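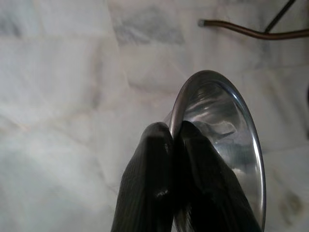

## 6. Rim-grasp trials with transparent objects

This section covers the rim-grasp protocol used in the Loseda study of transparent glassware. It assumes that the arm has been homed and that the wrist camera has passed the calibration check in Section 4. The method compares two grasp estimators on the same object poses: the baseline depth estimator and Plimine, which works from wrist-camera color images alone.

In a rim grasp, one finger is inside the mouth of the glass and the other bears on the outer wall. Trials are run with the glass on its side, the pose in which the baseline estimator fails most often.

### 6.1 Prepare the station

1. Wipe the work surface and the glass with a dry lint-free cloth.
2. Inspect the finger pads. Replace any pad with a torn or polished contact area.
3. Set the room lights to the level recorded on the station card. Close the blinds.
4. Start the Wernurik controller and load the profile `rim_side`.
5. Confirm that the force limit reads 8 N. The profile does not restore this value after an emergency stop.

**CAUTION:** Do not use a glass with a chipped or cracked rim. Wear eye protection whenever the gripper is powered and glassware is inside the work area.

### 6.2 Run a trial

1. Lay the empty glass on its side in the start region. Do not align it with the arm base; orientation is drawn from the pose list.
2. Enter the pose number and press **Capture**. The camera stores one image from the standoff position, 300 mm from the surface.
3. Select the estimator given in the trial sheet. The order is randomized, and operators must not change it.
4. Press **Approach**. The arm stops with the fingers open on either side of the rim.
5. Check clearance on both sides. If either finger is touching the glass before closure, press **Abort** and score the trial as A (approach contact).
6. Press **Close**. Wait for the force reading to settle.
7. Press **Lift**. The arm raises the glass and holds it for 2 seconds.
8. Enter the score, then press **Return**.

**NOTE:** The closure image is saved automatically between steps 6 and 7. It is used for labeling only and is never passed to either estimator.

### 6.3 Scoring

| Code | Meaning |
|------|---------|
| S | Glass held for the full interval, no visible rotation |
| R | Glass held, but rotated in the grasp |
| D | Glass dropped or not lifted |
| A | Contact during approach |

R is counted as a failure in the main result and reported separately in the appendix. Earlier pilot data from March merged R with S and cannot be compared with trials scored under this table.

A complete set is 50 trials per estimator. Do not stop a set early on the basis of interim scores.

### 6.4 Known limitations

- Bright reflections along the rim can shift the Plimine estimate toward the highlight. The error is mostly along the rim and seldom affects closure, but it raises the rate of R scores.
- Pale, patterned surfaces seen through the glass wall reduce edge contrast. Record the surface type in the trial sheet.
- The force limit was chosen for straight-walled tumblers. Stemware has not been tested.

### 6.5 If the set is interrupted

1. Leave the glass where it is and save the log.
2. After an emergency stop, repeat Section 6.1 from step 4.
3. Resume at the next unused pose number. Mark the interrupted trial as void and add it to the end of the list.

Procedure written by Sevim Işık. Scoring table revised by Mélanie Ross, October 27, 2025.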